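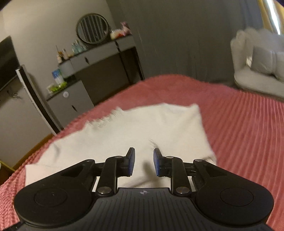 Pág. 2

# Quiénes somos

Grodatis. Alquiler, venta y administración de pisos y casas. Oficina a pie de calle, timbre que a veces falla (si no abrimos, golpead el cristal).

Empezamos llevando 4 pisos de un mismo edificio, el Erkside, el de ladrillo que hace esquina con la plaza. El dueño vivía fuera y quería que alguien le cobrase los recibos y le llamase solo cuando hiciera falta. Luego vino el vecino de arriba, luego un local, luego media escalera. Hoy administramos 400 viviendas entre el centro, el ensanche y los bloques nuevos de la salida norte. La cartera de venta va aparte y cambia cada semana, preguntad.

## Qué hacemos

**Alquiler.** Visita, tasación, fotos, anuncio, contrato, fianza depositada, inventario firmado por las dos partes. También la entrega de llaves y la revisión a la salida. Cobramos una mensualidad al propietario cuando se firma. Si no se firma, nada.

**Administración.** Recibos el día 5, liquidación al propietario el día 10. Averías: las gestionamos nosotros, con presupuesto previo salvo fugas de agua y gas, que se arreglan y luego se habla. Seguro de impago opcional.

**Venta.** Pedimos nota simple antes de publicar nada. Parece obvio pero hemos heredado encargos de otras agencias con cargas que el comprador descubrió en la notaría. Certificado de deudas de la comunidad, último recibo del IBI, cédula si la hay. Si falta papel lo tramitamos, se factura aparte y se avisa antes.

**Comunidades.** Pocas, y por ahora no cogemos más. Lista de espera en la oficina.

## Las casas amuebladas

Casi la mitad de lo que alquilamos va con muebles. Se entrega como sale en el inventario: camas, mesas, armarios, electrodomésticos, lámparas. Ropa de cama solo en los contratos de temporada. Menaje básico, depende del propietario, mirad la ficha. Lo que el inquilino no quiera se puede retirar si el dueño está de acuerdo y hay sitio en el trastero; el transporte lo paga quien lo pide.

Pintar: sí, avisando. Agujeros en alicatado: no. Animales: lo decide cada propietario y viene puesto en el anuncio, no hace falta llamar para preguntarlo (llamáis igual, no pasa nada).

## Silent

Nuestra línea de pisos tranquilos. Así de simple. Patio interior o calle sin tráfico, ventana de doble cristal, sin bar debajo. Antes de darle el sello vamos dos veces, una de dia y otra un viernes por la noche, y nos quedamos un rato con la luz apagada y las ventanas cerradas. Si se oye la tele del vecino no entra. La lista es corta y suele estar cogida por médicos de guardia y gente que trabaja de noche. Sin recargo en los honorarios.

## Residencial Văn

Comercializamos en exclusiva la promoción Văn, detrás de la estación vieja. Pisos de dos y tres dormitorios, garaje y trastero incluidos en precio, calefacción individual de gas. La primera fase se entregó en octubre. De la segunda quedan bajos con patio y algún ático. Superficie total de parcela 2.838 metros cuadrados, con jardín comunitario y sin piscina (se votó, salió que no). El piso piloto se visita por las tardes con cita. Aparcad en la calle de atrás, delante multan.

## Cómo trabajamos

- Una persona por expediente, de principio a fin. Tendréis su móvil.
- Visitas también a mediodía y sábados por la mañana.
- Nada de señales en metálico sin recibo.
- Los metros que publicamos son útiles. Si damos los construidos lo ponemos al lado.
- Si una casa tiene humedades se dice en el anuncio. Hemos perdido algun encargo por esto.

Los honorarios están colgados en la pared de la oficina y en la página siguiente. Con el IVA ya sumado.

## Horario y avisos

De lunes a viernes, 9.30 a 14 y 16.30 a 20. Sábados hasta las 13.30. En agosto solo mañanas. Para urgencias de inquilinos hay un teléfono aparte, está en la primera hoja del contrato; por favor no lo uséis para pedir visitas.

Hojas de reclamaciones a disposición del cliente. Los datos que nos dejáis se usan para el encargo y nada más, para darse de baja basta una llamada.

Falta por poner el plano de la oficina nueva, lo subimos en cuanto lo tengamos. El fax sigue siendo el mismo.

Página actualizada el lunes, 28 de diciembre de 2009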